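Treton is a table-top robot project started by Impi Eskola and Priit Uibo in the shared workshop Draver. Its purpose is to build a home helper which can pick up light things and put them in another place. The first plans were made in July, and the project page was opened on November 7, 2019.

Before a real arm is used, every task is tried in simulation. The virtual room has a wooden table with ordinary household objects on it, and the arm stands beside the table.

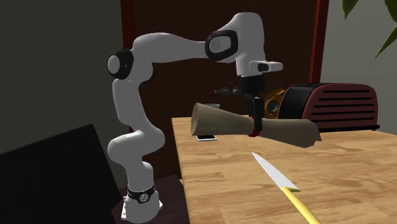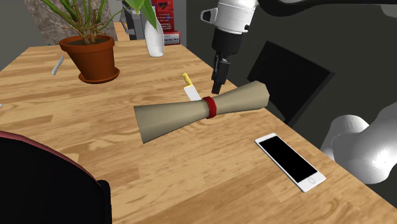

The control program was written mainly by Lok-yiu Hsueh. It divides a task into 6 steps, and each step can be repeated separately if the result is not good. Soft objects are the most difficult, as a strong grip changes their form. For this reason the closing force is set by hand for each object and stored in a small text file.

The hardware part is less advanced. Murdo Cowie has made 2 mounting plates for the workshop bench, and the second one is in use. The joint encoders, bought from Rätsep, give 4000 steps per turn. The wiring is described in a separate article, Porard (controller board).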